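Looking after your walking kit between winter hikes

1/1/26 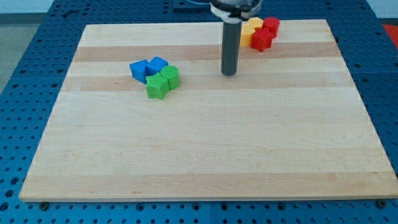
Pale maple board on the blue worktable.

New Year's Day is my day for sorting out the hiking stuff, mostly because I've come back from the Bedton loop with mud up to my knees and can't face putting it all away like that.

Boots first. Laces and insoles out, then knock the worst off outside and go over the rest with an old washing-up brush and lukewarm water. Stuff them with newspaper and change it after 2 hours, then again before bed. Please don't put them on the radiator! I did that with my lovely Texier pair and the soles came away before Easter.

Waterproofs want a proper rinse and no fabric softener, ever. Do up all the zips, turn the jacket inside out and wash it on its own. Na-rae Myung swears by a second rinse and I've started doing it too (the cuffs do seem to bead better).

Poles – take them apart completely and leave the sections on a towel overnight. If they've gone stiff, a wipe with a dry cloth usually sorts it. No oil, or they'll slip on you halfway down a hill.

Flasks smell, don't they? A spoonful of bicarb, hot water, lid off, leave till morning.

Rucksack next: shake it out over the grass, sponge the straps and hang it upside down with every pocket open. I found 9 cereal bar wrappers in mine this time.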